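Notes from the Mending Table

August is always our slow month, or so we tell ourselves every spring, and then August comes and the shelves by the door fill up again with bags of things people have been meaning to bring us since Christmas. We are not complaining! It has been lovely to see so many of you, and lovelier still to see what you pull out of those bags. Work shirts from Kurkside with the elbows gone, a quilt top that got started before anybody now living in the house was born, and more pillow covers than I would have guessed there were pillows for in all of Valville.

What I wanted to write about this time, though, is the patterned cloth, and the folding of it, which has kept us happily busy for most of the summer. Those of you who were on our list last fall may remember that a furnishing shop over in Ladefoged closed up and let us have its remnants. There were 114 pieces when we finally got to the bottom of the last box, a few of them big enough for a tablecloth and plenty of them barely big enough for a pincushion. We have been washing, pressing and folding them ever since, an hour here and an hour there, usually with the radio on and somebody's banana bread going around.

I have grown fond of the prints with the round medallions. They seem to have been in fashion for a good long while, judging by how many versions of them we have, and they are forgiving to work with, since a small stain or a crooked seam gets lost among all those circles. The dark blue ones go first, every time. If you like them, come early in the afternoon.

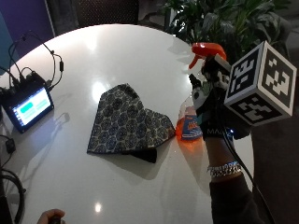

Now, about folding. Most of us grew up folding everything into squares, and squares are fine for a linen closet. But a lined piece does not always want to be a square. The top cloth and the lining slide against each other, and by the third fold you have a lump in the middle and a tongue of black lining poking out at the bottom. I used to fight with it. These days I lay the piece flat, smooth it from the center out with the side of my hand, and bring the corners over loosely, and if it ends up as a triangle then a triangle is what goes on the shelf. It can be pressed again when someone takes it home.

A smooth table helps more than you would think – the cloth glides and nothing snags. My mother swore by a blanket laid over the kitchen table, and for ironing she was right, but for folding I would much sooner have a bare top with nothing for the fabric to cling to. Wipe it down first, please, and check for crumbs (see banana bread, above).

The smaller remnants will be tied up in bundles and sold for the Bekach reading room, which is hoping for new curtains before the cold weather. We have raised over 900 dollars toward them so far, and I am told another 100 would pay for the rods. Bundles of cotton are on the low shelf, lined pieces are on the one above it, and anything with a paper tag pinned to it is spoken for, so please leave it be.

We could also use some things ourselves. Straight pins are always welcome, and so are old pillowcases for storing the larger pieces, and if you have a good pair of shears that has gone dull, bring them along. The sharpener is coming to us again at the end of the month and has promised to do 25 pairs in one go if we can gather that many.

The kettle goes on at two o'clock, same as ever, and the side door sticks, so give it a push.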